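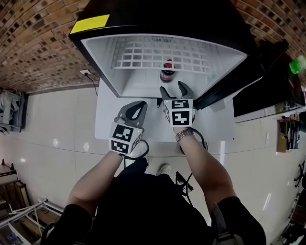 *Fridge station, both hand-held grippers in use.*

# Purchase readiness check: gripper stations, Wokwood

Checked by Daiane Damasceno, 11/28/24. Comments go to Aurelia Leitner for the budget sheet.

I went in expecting a long list of problems and came out wanting to order more of these! Comments are under each line, and the open ones are marked.

## Safety

- [x] **Grippers: finger edges and housings**
 No sharp spots, no cracks. Lovely to hold, even for a long stretch.
- [ ] **Cables clear of feet and stands**
 OPEN. Please budget for floor covers and clips, 200 dollars for the lot. Small money, big difference.
- [x] **Marker tags readable and stuck down flat**
 Good. Add one spare sheet per station to the order.
- [ ] **Watches and bracelets**
 OPEN. There's a linked metal watch on the right wrist at the fridge, close to the cable. I'd like a tray for jewelry at every station (cheap, and I'll happily pick them out).
- [x] **Table steady with the fridge door open**
 Pushed and leaned on it, didn't budge.

## Equipment to buy

- [x] **Gripper pairs**
 3 pairs from Wudard. Ask for the longer cables in the same quote.
- [ ] **Spare finger sets**
 OPEN. 6 sets would carry us to August. Surnar is slower to ship than Wudard but the fit is great, so order early.
- [x] **Second mini-fridge**
 Approved. Same size as the one we have, so the tasks carry over.

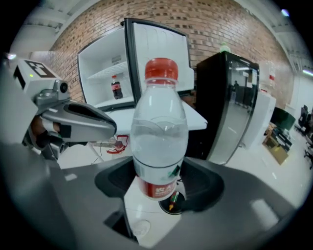

**Test items, comment.** The props line in the Su plan is too thin, and it's the easiest one to fix! We need enough bottles to swap out dented ones without stopping a session. The ridged water bottle with the red cap sits nicely between the rounded jaws, so I'd make that shape our standard and keep small cola bottles as the second type. Two shapes by the case, 24 to a case, one case of each to start.

## Sign-off

- [x] Station can stay in use
- [ ] Cable covers ordered (Aurelia)
- [ ] Trays ordered (Daiane)
- [ ] Quotes in from Wudard and Surnar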